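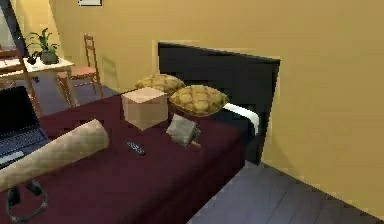
Figure 1. Bed in the simulated apartment. The remote control on the bedspread is the kind of object used in the fetch task.

Unit notes: The doorway fault in the Nieto fetch task

Read these notes before the lab. You will need the log files from the Prondport course folder and the planner settings you saved in the last unit.

The task

The Nieto controller drives a wheeled base with one arm. It is told to pick up a small object in one room of a simulated apartment, carry it through a doorway, and set it down in another. The simulator is Druretti. A run counts as a success when the object comes to rest on the target surface and the arm has returned to its travel pose.

Grasping was expected to be the hard part. A bed is an awkward place to pick from. Objects lie at odd angles, and a soft pouch does not keep its shape the way a box does. The team at the Puna lab spent most of its time there and tuned the grasp planner until it rarely dropped anything.

What was reported

The first report gave 291 successes in 300 runs. Of the failures, one was a dropped object. The other eight all ended in or next to a doorway, with the base stopped and the wheels still being commanded forward. The report listed these as "navigation timeouts" and said no more about them.

A timeout is a symptom. It says when the software gave up, and you still have to find out what was stopping the robot. When you write up your own failures, put the physical event first and the software message second.

What happened in the doorway

The logs show the same order of events in each of the eight runs:

1. The base lines up with the opening.
2. The planner reports a clear path.
3. The forearm touches something on the door leaf.
4. Contact force at the elbow rises and stays high.
5. The base keeps pushing until the timer runs out.

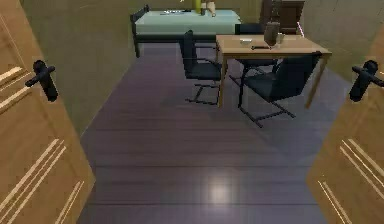
The planner and the simulator did not agree about the doors. In the simulator, each door had a lever handle with its own collision shape. In the planner's copy of the map, each door was a flat slab. The handles had been removed when the meshes were simplified to make planning faster. The planner believed it had 10 cm more room on the arm side than it did.

In most runs this made no difference, as the base happened to pass far enough from the leaf. It failed when the robot came in at a slant with the elbow out.

Why it is a safety matter

A stuck robot in a simulator costs a few seconds. The same behavior on hardware means an arm pressed against a door with a person possibly on the other side of it. Two separate things went wrong:

- The map was missing a part that sticks out.
- The base ignored the elbow force reading while it was driving. The force limit was only active during grasping.

The first fault caused the contact. The second let it go on. Fixing the map alone would leave the robot pushing against the next thing that is missing from the map, a bag strap or a chair moved since the last scan.

The fix

The handles were put back as simple boxes, slightly larger than the real shape. The force limit was made active in every mode - driving, turning and parking included. The travel pose was also changed so that the elbow stays inside the outline of the base. Planning became a little slower, and the team accepted that.

For the lab

Run the old settings first and find one doorway failure in your logs. Mark the time of first contact and the time of the timeout. Then turn on the force limit without fixing the map, and run the same start position again. Write down where the robot stops and what message it gives. Restore the handles last.

Hand in both logs with your notes. Do not trim them.

Filed under: Course Handouts > Robot Safety > Failure Cases

Shares: 10 | Comments: 8

Related handouts
Reading a contact force log
Mesh simplification and what it removes
Choosing a travel pose for a mobile arm
Stop conditions: a checklist for the lab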